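November, late

Got to the club room at four and stayed till after 9. My legs hurt from standing. Writing this before I forget what we changed.

We are still on the clothes task. The Salthorpe round wants a pile of mixed laundry sorted, one item picked up at a time, and our arm still grabs two things at once or nothing at all. Last week we decided the grasping model just hasn't seen enough cloth, so most of today went to recording by hand with the gripper tool. You hold it like a big pair of tongs, go in, close, lift, put down, open, then mess the pile up and go again. We have 800 recordings now, counting the old ones. I did a long run and then my thumb got sore and I handed it over.

Things I want to remember. Go in slower. When I checked my early ones on the laptop, the jaws were closing before they reached the cloth, and those had to be thrown out. Pinch a fold, never a flat part. Pull the hand back between takes. I kept leaving my free arm near the pile and then it ends up in the recording.

White is the worst color for us. The lights blow it out and the folds go faint in the middle, so the model can't tell where one layer stops. Colored things on top of white are much easier. I'd like to try turning off one of the lamps, but the rules say the room lighting at Salthorpe is fixed and bright, so maybe we should leave it and just record more.

Training ran during dinner. I ate a cheese sandwich on the stairs and did half of my chemistry. The new model, which we named Griritz 2, picked the right single item in 93 percent of the saved test clips. That is a good number but it's only on clips. On the real arm it dropped a sock straight away, then did fine on a towel, then froze because a cable had come out at the elbow. I taped it. It needs a proper clip.

Keerthana Poduval and I disagreed over the next step. I want to keep going with shirts and jackets until they work, and only then add small things. She wants everything mixed from the start. We didn't settle it. I went back to recording for the last half hour, shirts and jackets, my way. 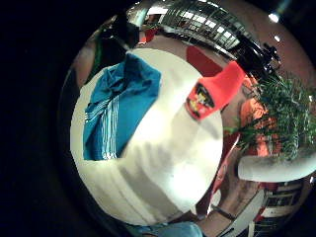 Keerthana read this over my shoulder on the bus and said that I had left out her main point, that the judges will put socks in the pile no matter what we like to practice on, and that if we wait until shirts work we'll be learning socks the night before. She also wants it written down that the cable was my job.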